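Bottles that last – what wears out first?
Project report, Materials and Everyday Things, second year
Villads Fogh

1. Why this subject

Everyone on our corridor has an insulated bottle and most of them look terrible. Mine does too. They get thrown out or left in the lost property box long before the steel is finished, and I wanted to know which part gives up first and if the owners care. Original plan was to compare bottles with lunch boxes as well. Dropped that in week two, far too much.

So the question became: on a used steel bottle with a coloured coating, where does the wear sit, and does it change whether people keep using it?

2. What I did

Asked for bottles by putting a note up in the kitchen and by the bike racks. Got 15 in the end, all with an outer coating, all in use or recently in use. Two came from the same person. Each one got a number on tape, then I looked at four zones:

– mouth and thread
– shoulder, where the coating meets the bare steel
– body
– base

Each zone was scored nought to three. Nought is no marks I could find, three is bare metal bigger than a fingernail. I did the scoring twice, some days apart, without looking at the first sheet. The scores mostly agreed. Where they didn't I took the higher one, maybe I should of taken the mean, but the higher one was simpler.

Caps were left out completely. Too many different kinds, and half the owners had swapped theirs.

There was also a short form for owners. How old is it, where do you carry it, has it been dropped, would you replace it because of how it looks. I weighed the bottles empty as well but never used the weights for anything.

3. What I found

The thread is the boring part. Bare steel, hardly any damage, and what there is looks like faint rubbing from the cap going on and off. Highest score for any thread was one. I had expected dents at the rim and there was a single one, on a Merora that had been down a stairwell.

Shoulder was better than I thought. I was sure the coating would lift at the edge, as there is a clear line where it stops. Only three bottles had any lifting there.

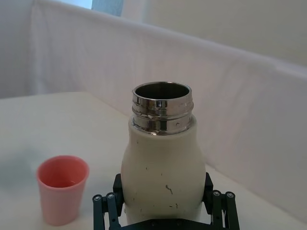
The body is where people notice things. Small specks and chips, mostly, and now and then a long thin scratch that wanders about. White and pale bottles look far worse than dark ones with the same score, because whatever is under the coating shows up dark against it. Owners of pale bottles were much quicker to tick "yes, would replace". The bottle works just as well, they said so themselves on the form, but they were tired of looking at it.

Base got the worst scores overall. Nearly all twos and threes. Hardly anyone mentioned it though – you don't see the base unless you turn the thing over.

Shape mattered more than brand. The ones with a wide rounded lower half were marked mostly at the widest point, which makes sense, it is the bit that touches the table or the bag or the next bottle. Straight ones had marks spread more evenly. I had four Estik, three Cha and one Merora, the rest had no name left on them, so I'm not going to rank makers on that.

4. Bag test

Small extra. Put one spare bottle in a rucksack with keys and a pencil case and carried it for 144 hours in total, on and off through July. New chips on the body: yes, mostly on the side facing the keys. New marks on the thread: none. One bottle, one bag, so it doesnt prove much.

5. Problems

Too few bottles. Age was a guess by the owner nearly every time. My scoring is only me. Light in the workshop is yellow and I missed some small marks on the cream coloured ones the first time round, found them later by the window. And people probably brought their worst bottles, as the note in the kitchen said "old and battered welcome".

6. What I would do next

Ask one maker for uncoated bottles and see if owners keep them longer. Jorkesel sells a cloth sleeve that covers the lower part, would be good to test that against no sleeve over a whole term. Also do the scoring with two people.

Score sheets and the owner forms are in the blue folder in the workshop, second shelf. Bottles number 6 and 11 have not been collected yet, please come and get them.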